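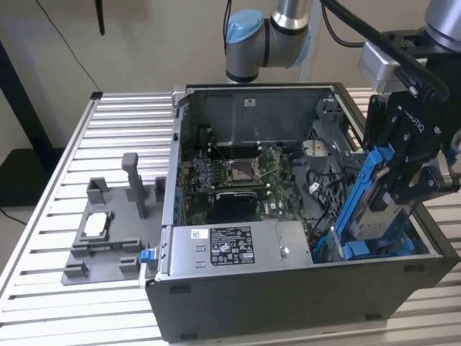
Forough Abbasi puts the kettle on before she will talk about anything, and she asks twice whether I take sugar. Her shop in Jurnport sells second-hand computers, mostly to families and pensioners, and in the back there is a table with two chairs where people sit down and tell her what they want. Quite often, she says, they end up telling her about their daughter's wedding instead.

"I never meant to have a shop," she says. "I was a bookkeeper at Rieger, the flooring people, and I was good at it, I think, but I was bored to tears. My brother gave me his old machine and it kept going wrong, so I borrowed a library book and had a go. I broke it completely! Then I bought another one and broke that a bit less."

That was in 2000, when she was renting a flat over a bakery in Gondov Street and had to clear the breakfast things away before she could start on a repair. Word got round the building first, then the school gates. For a couple of years she did her bookkeeping in the day and other people's computers in the evening, and she remembers being tired and very happy, with flour coming up through the floorboards and getting into everything.

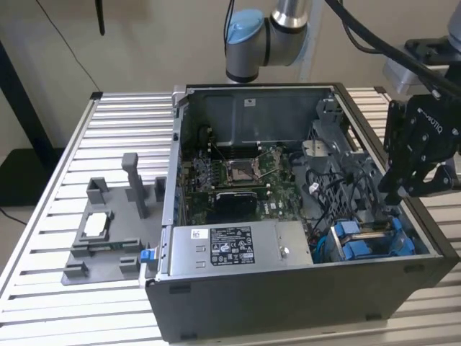
Most of what she sells has come out of offices. Firms change the lot every few years, and she goes along to look, sometimes as far as Plotent, where she once came home with 54 machines in a hired van and had to keep them in the hallway until there was room. "My husband climbed over them for a month to get to the bathroom. He was very good about it. He did hang his coat on them, mind you."

I ask what people get wrong when they buy second-hand, and she thinks about it for a good long while, turning her mug round.

"They're shy," she says. "They think they have to know the words. A man came in last April and he'd written it all down on an envelope, what his nephew told him to ask for, and he couldn't read the nephew's writing and neither could I. So I said, what do you want to do with it, my love? And he wanted to write to his sister and look at old trains. Well, I can help with that. He didn't need half of what was on the envelope."

She always wipes a machine before it goes on the shelf, and she likes customers to come back after a week or so, even if all is well, for a chat and to ask the things they forgot. Prices are written on card in felt pen. She has been told to put them online and she may get to it, she says, once the autumn rush is over, though I notice she doesn't say which autumn.

Her own computer at home is nine years old and she has no plans to replace it. "It does my letters and my photos, and I play a bit of patience on it when I can't sleep. What would I want a new one for?"

The bell goes at the front, and it is a woman with a pushchair and a keyboard under one arm. Forough is up before I have closed my notebook, asking her how the baby is sleeping and whether she takes sugar.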